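Two-arm tabletop kit for a training center: is the Rinberg package suitable for cup-hanging exercises?

Posted in: Automation Equipment, Purchasing and Evaluation

Zinash Bogale
Our training center is reviewing the Rinberg two-arm tabletop kit for its introductory automation course. The supplier, Kahsay, offers it with an enclosure, two arms with grippers, cabling and a one-year service plan. The quoted price is $2,000 per term on lease, with an additional $610 for on-site setup.

The main exercise we have in mind is placing drinking cups on a branched metal stand. It requires the students to program a grasp, a change of orientation and a careful release, and the supplier lists it among the standard lessons. The course enrolls 18 students, working in pairs, so the kit would be in use for most of the day.

We would appreciate information from organizations that have used the kit on the following points. Is the work area large enough for both arms to operate with a stand and several cups in place? Does the service plan cover the gripper fingers? Are the cables a concern over a full term?

Rhona Tosh
Our institution has leased this kit through Kahsay for nine months and uses it for the same exercise. The work area is adequate, provided that the stand is placed toward the back. When the stand was in the center, the arms had to fold tightly to reach the nearer branches, and students spent much of their time correcting joint limit errors.

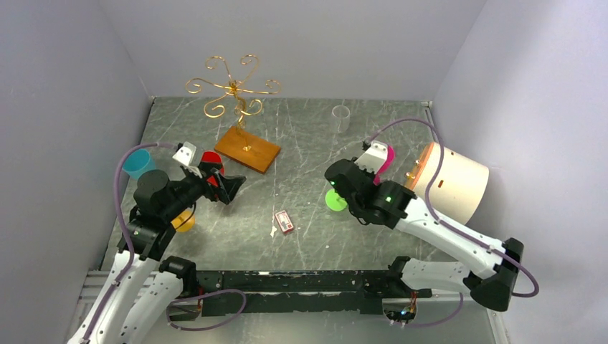 Start of the cup exercise, with all branches of the stand empty and the cups on the table.

We recommend using cups of different colors, as students can then refer to each one clearly in their task notes. A transparent cup should be held back for the later sessions — our students found it considerably harder to locate with the standard vision settings. We also leave other objects on the table once the basic task has been learned, so that paths must be planned with more care.

With regard to the service plan, our agreement treats gripper fingers as wear parts and excludes them. Please request the list of exclusions in writing before signing. The cables run outside the arms and need slack at the elbow and wrist. Our staff check them at the start of each day and move every joint slowly through its range before a class begins. We have replaced one cable to date, and Kahsay supplied it under the plan.

Hawi Mekonnen
We had the Ekov single-arm unit before and it was fine for cups. Two arms are better if you want handovers. I cannot comment on the service plan.

Bethel Tefera
I would advise against paying the setup fee without first asking what it includes. In our case it covered assembly and calibration but no staff instruction, and a separate training day had to be arranged in April. The printed manual is sufficient for a technician who has worked with small arms before. It is less suitable for teaching staff who are new to the subject.

Zinash Bogale
Thank you for these replies. We have asked Kahsay for the list of exclusions and for a written description of the setup visit. The stand will be placed toward the back of the table during our trial.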